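Dunmore herbal firm withdraws its stomach tonic claims and publishes the recipe

For release in June

Drendia, the Dunmore maker of herbal vinegars and infused oils, is to stop describing its best-known product as a cure for anything. Hestititz, a dark vinegar steeped with garlic, fennel seed and honey, will go on being sold in the same bottle at the same price. The new label says it is a vinegar and that it tastes good on lentils.

The old label was more ambitious. Over the years it had promised to calm the stomach, flush the liver, sharpen the eyesight and, on one batch which the company would prefer to forget, "restore the natural confidence of the bowel". These statements have been removed from the bottle, the leaflet, the website and the side of the van. The van took longest.

"My grandmother made this stuff and swore by it," said Sorin Dimitrov, founder of Drendia. "She also swore by sleeping with a cut onion in the room, and by never sitting on a stone wall before May. She was a very good cook. I think we should have stopped there."

The decision follows a review of customer letters, which the company began in order to find some nice quotations for a brochure. Drendia holds 2243 letters and emails on the subject of Hestititz. Many are kind. A fair number report that the writer took a spoonful every morning and felt better, often in the same month as giving up late suppers, changing jobs or coming back from a fortnight by the sea. One correspondent credited the vinegar with curing his hiccups and his neighbour's dog. More than 30 asked whether they could take it in place of tablets from their doctor, and it was these that brought the brochure to a halt.

Drendia's answer to that question is no. Anyone with stomach pain that keeps coming back, trouble swallowing, unexplained weight loss or any sign of bleeding should see a doctor and leave the vinegar in the cupboard. People on regular medicine should ask a pharmacist before taking daily doses of any herbal preparation, including ones with a drawing of a monk on the front. Vinegar taken neat can also irritate the throat and wear away the enamel on teeth, a point the old leaflet covered with the words "a bracing sensation is normal". 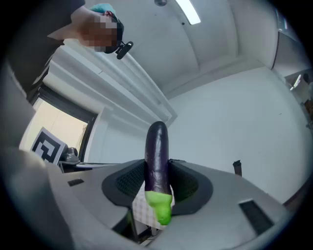 The company will also publish the Hestititz recipe in full, having guarded it for years in a locked drawer along with the spare key to the drawer. It reads as follows.

Warm a bottle of red wine vinegar gently in a pan, without letting it boil. Stir in two tablespoons of honey until it melts, then add a teaspoon of lightly crushed fennel seed and a strip of lemon peel with the white scraped off. Take it off the heat and put in one peeled clove of garlic. Leave it to cool, cover it, and keep it in the fridge overnight. Strain everything out the next day, pour the vinegar into a clean bottle, return it to the fridge and use it within 20 days. The shop version is made differently in the last steps so that it keeps longer.

Suggested uses include salad dressing, roast carrots, lentils, and a splash over anything fried. Dimitrov puts it on chips and would like this recorded.

Sister product Gekora, a rosemary and bay oil formerly sold "for the joints", will be relabelled over the summer. It too is now a food. Customers who have been rubbing it on their knees are free to continue, but Drendia makes no further comment on knees and notes that the oil does not come out of pale trousers.

Anyone who bought either product for its medical claims and would like their money back can return the bottle, opened or not, to the Drendia shop in Dunmore until the end of the summer. A receipt would be helpful. Staff have been asked not to argue, and also not to give advice, which some of them are finding the harder of the two.

"We may sell less of it," said Dimitrov. "My accountant has used the word 'certainly'. But I was getting phone calls at teatime from people describing their insides to me, and I trained as a joiner."

The relabelled Hestititz goes on sale this month. Drendia will hold an open tasting at the shop from 2 in the afternoon on launch day, with bread, lentils and no blood pressure monitor. The one used at previous tastings has been given away, as it was found to read the same for everybody.

Media enquiries: Sorin Dimitrov, at the Drendia shop, Dunmore. Sample bottles are available to food writers on request. Health writers may have one too, but it will be the same bottle.

Recent news from Drendia
Gekora wins second place for its cork
Shop to close early during stocktaking
Nettle syrup: an apology
What we mean by "traditional"

© Drendia, Dunmore. All rights reserved. Contact us | Back to top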